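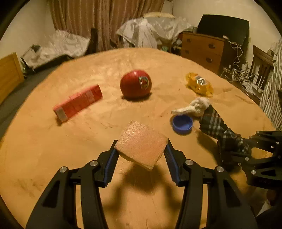
The square slab, with the red box, the shiny red round thing and the yellow packet behind it

How do you sort a mixed-up cupboard when food, medicine and wrappers have all ended up together?

Posted by Telma Insaurralde in Home and Storage, November

Hello all! I've finally started on the hall cupboard and I'm having far more fun with it than I expected. The cupboard is one of those tall, narrow Jokisik ones with deep shelves, so whatever goes to the back stays at the back until you take everything out. We moved in with 5 boxes marked "misc" and I'm fairly sure all of them were tipped straight into it.

My method so far is to spread things out where I can see them, pick up one item at a time and decide where it lives. I love this bit. You find things you forgot you owned, and you get a lovely clear shelf at the end of it (I've managed one shelf!). The trouble is the mixture. There are cartons, crinkly packets, bits of cloth, things that look like food and things that are definitely medicine, and my first idea of sorting by size was a disaster, because a small box of tablets and a small box of plasters look very much alike when you want one in the night.

My second idea was to sort by room, so bathroom things together and kitchen things together. That went better until I got to the medicine. Some of it was bought abroad or given to us by relatives, so the printing isn't in English, and a few of the cartons have been opened and closed so many times that the ends are giving up.
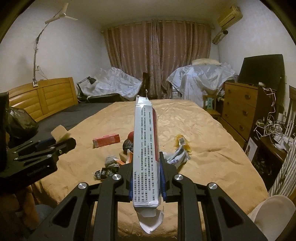 Long white medicine box with Chinese printing and "10mg" on it, one end flap ragged

So, what I'd like to know:

Is it all right to move medicine out of a worn carton into something tidier? I have a stack of clear tubs with lids, Biltell ones, and they fit the shelf beautifully.

What do you do with packaging you can't read?

And is there an order to do this in, so that I'm not picking up the same packet over and over? I've got the rest of the afternoon and then evenings after eight.

Thank you! I'm really enjoying this and don't want to lose steam.

Wanpen Sangkhawat
Marked as helpful by the poster

Oh, I love a cupboard clear-out, and yours sounds like a good one! I'll start with the medicine, as that's the part to be fussy about.

Keep tablets in the packaging they came in, even if the carton is tatty. The name, the strength, the batch and the expiry date may be printed only on the outside, and the leaflet is usually folded up in there too. "10mg" tells you the strength and nothing about what the medicine is. By all means use your clear tubs, but put the whole carton in the tub. If a flap won't stay shut, a bit of paper tape across the end does the job. Don't tape over any printing, and don't use an elastic band if the box is soft – they crush it.

For anything you can't read, take the box to a pharmacist, with everything that's inside it. I did this with a carrier bag of my mother's things and the pharmacist was wonderful about it. We went through it together at the counter and she told me what each one was, what was out of date and what I shouldn't have next to my own tablets. A translation app on your phone is handy for finding a date or a name, but please don't take a dose from what it says.

Anything out of date, or that nobody in the house needs now, goes back to the pharmacy as well. Don't put it down the sink or the loo, and don't put it in the kitchen bin.

Then choose where the tub is going to live. The hall cupboard is a good choice if it's dry and you can use a high shelf that children can't get to. Bathrooms get steamy and kitchens get warm, so I wouldn't move it to either. Check each leaflet too, as a few things need the fridge.

As for order, I do it like this:

Medicine first, all of it, into one tub with the lid on.
Food next. Anything without wrapping or a date that has been sitting in a cupboard goes in the bin, no second thoughts.
Cloth things after that, straight into the wash or the rag bag.
Boxes and packets last.

Doing the packets last is the bit that sped me up. They take ages, as you have to look inside each one, and by then there's much more space to work in. Good luck, and do tell us how the next shelf goes!

Sipho Buthelezi

Agree with the above. I'd just add labels. Write the word on the front of the tub AND on the lid, big letters, done. I bought a roll of 300 labels for the garage and used 2 of them, so if anyone lives near Bastos you're welcome to the rest!

Also throw out empty boxes as you find them. Shake them first.

Delia Gallardo

Lovely thread. I'm a "lay it all out" person as well and I'd add one thing about how you lay it out. Pick a plain cloth or sheet in one colour and smooth it as flat as you can before you begin. Small packets vanish into a fold, and patterned bedding is hopeless for this. Leave a clear strip down one side for whatever you've already decided on, and never put anything back across the strip. It feels silly for the first few minutes and then it gets very satisfying.

I also keep a "don't know" tray. It can be any old tray. If I've held something for longer than a breath or two, it goes on there and I carry on. When I did my own cupboards I had roughly 1,000 bits and pieces to get through (buttons included, so I'm cheating slightly), and the tray was what got me to the end of it. Most of what was on it went to the charity shop in the end.

On soft packets, stand them upright in a shoebox like files. You can flick through and see every label, and it beats a heap by miles.

Telma Insaurralde

These are brilliant, thank you! Medicine is all going in one tub, cartons and all, and I've found some paper tape. Pharmacy trip tomorrow with the ones I can't read. Delia, I'm stealing the tray idea this evening. Sipho, I'm nowhere near Bastos, sadly, but I've got a thick pen and I'm going to label everything that stands still.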